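Notebooks > Obituary index > Bench notes

May 20, 2019

Picked up at the Gilard death notices, box 4, where I stopped last week. The clippings are pasted on ledger sheets, two columns to a sheet, and the paste has gone brown and comes through the newsprint. Scanned at the higher setting, grayscale. Color made no difference to the text and the files were huge.

Ran the batch through Joltel with the old word list first, then with the one Noelia Tejada put together from the parish books. 121 notices in the batch. Old list: 43 with at least one surname wrong. Her list: 30. Most of what is left is the paste stain, and a word list won't fix that.

Cárdenas is the worst single name. The accent gets read as a speck and dropped, or the whole first syllable turns into "Ca'r" or "Gar". The newspaper itself was not consistent. It printed the accent in paid notices, where the family brought in the wording, and left it off in the short free ones. Decision for now: transcribe exactly as printed, and put the accented form in the "filed under" field so both come up in a search. Do not correct the transcription. I did that on the first sheets before we had a rule and have changed them back.

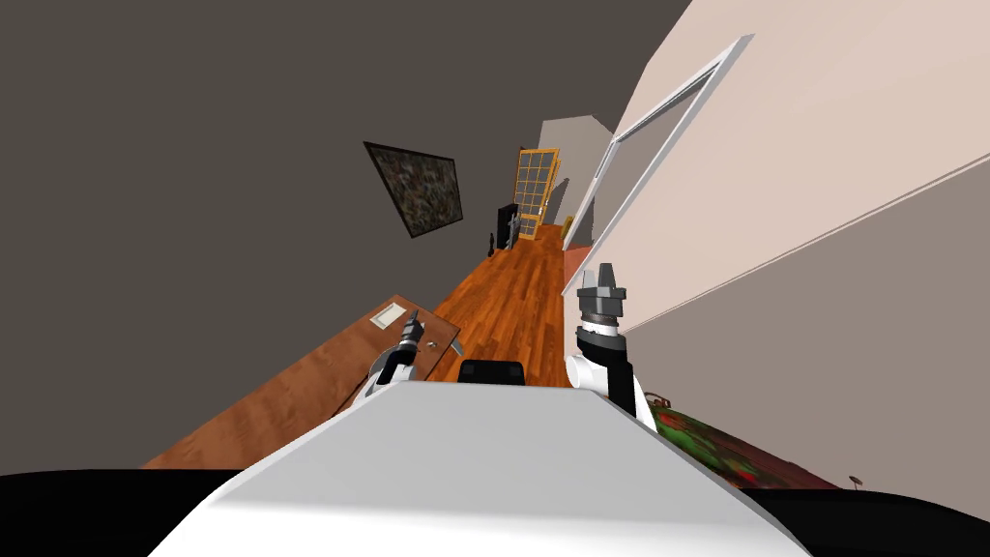 Left arm forward over the desk, right arm raised.

Married names. We agreed on one record per death, with the birth name as a second heading. The trouble is notices like the Sorley one, where she is "Mrs. Albert Sorley" all the way through and her own first name never appears. The survivors list has a brother under a different surname, which gives us a probable birth name but not a certain one. Could be a half brother. Entered it with a question mark and a note. Noelia wants to check it against the card file before it goes in as a heading, and I agree.

Second Sorley notice in the same batch, different spelling (Sorly), same street, October of the same year. Left as two people. The ages don't fit for it to be a repeat.

Dates. The software pulls the first date it finds and calls it the death date. In a notice that opens with the death that works. In one that opens with the funeral ("Services were held Tuesday for...") it is wrong every time, and there are plenty of those. Tried a rule that looks for "died", "passed away", "passing" or "death" within the same sentence as the date. Better. It still fails on "entered into rest" and "was called home," so those are on the phrase list now. "Fell asleep" I have left off, it pulled in a notice about a man who fell asleep at the wheel.

Where a notice gives only a weekday, we work back from the newspaper date penciled at the top of the sheet. If there is no penciled date, leave the field blank and write the weekday in the notes. Please don't guess these.
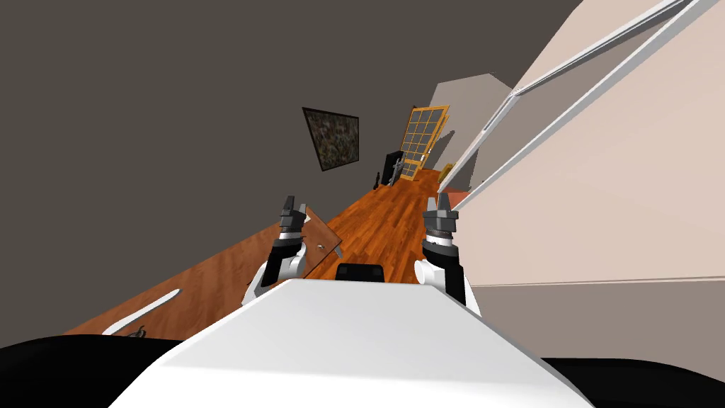 Both grippers with fingers pointing up.

Survivors. I timed this part and it is the slow one, slower than everything else in the record put together. "Four sons, all at home" with no names still has to be recorded, because people search the notes for family size. Grandchildren given as a number go in as a number. "Several nieces and nephews" goes in as written.

Predeceased: same format as survivors but in its own field. Some of my early records have both run together in the survivors field, which makes dead children look alive. I know which sheets and will redo them.
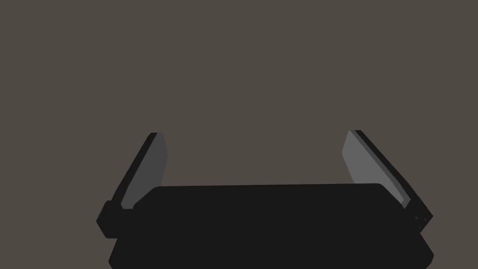
Places have their own problem. The notices use school district names and rail siding names for where people farmed, and half of those are not on a current map. I am putting the printed name in the place field and nothing in the modern equivalent unless it is in the county gazetteer. Found two sidings with the same name on different lines. Wrote both down on the sheet taped inside the cabinet door.

Paste stain again. Tried the stained sheets with the contrast pushed up and then with the background leveled first. Leveling first is better on the lighter stains. On the dark ones the letters and the stain are the same gray and neither helps. Typed those by hand with the magnifier. It was quicker than fixing what the software gave me.
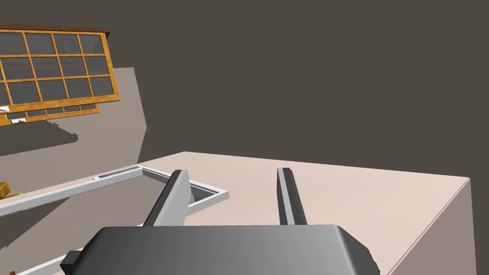

Clippings that have come loose: pencil the sheet number lightly on the back and put them in a sleeve behind the sheet they came from. One had a cattle sale on the back with a date printed, so that one can be dated after all.

Still to do
- redo the early survivors fields
- Noelia to check Mrs. Albert Sorley in the card file
- add "entered into rest" to the shared phrase list, I only changed my copy
- ask for more sleeves, the small size
- start box 5 if the scanner glass is cleaned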